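Skadora Bench Recording Kit
Product code SK-928

The Skadora kit is for teams that need arm demonstrations to train a handling model. It comes with a leader arm, a follower arm, a fixed camera mount, and Leltow, our recording software. An operator moves the leader, the follower copies the movement, and Leltow saves joint positions and video together as one episode.

What's in the box
Leader arm and follower arm, both black
Two-finger gripper with marker plates
Camera mount and clamp
Fabric backdrop
White tray
Power supplies and cables

Recording
Episodes start and stop with a foot pedal. Each is saved under a task name, such as "tape roll, tray", and can be marked good, failed or discard before the next one begins. Failed attempts are kept in a separate folder. The Hou sample set, free with every kit, holds 1,089 episodes across 44 tasks.

Delivery
Kits are built to order by Skavia and leave the workshop within 28 days. Spare fingers are sold in pairs.

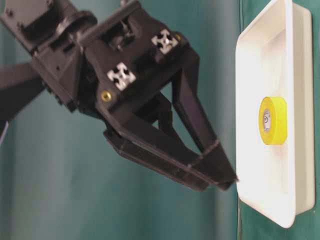 Can I record with my own camera?
Any USB camera that Leltow lists in its settings will work. Set the frame rate before the first episode and keep it the same for the whole task.

Page updated 12 September 2025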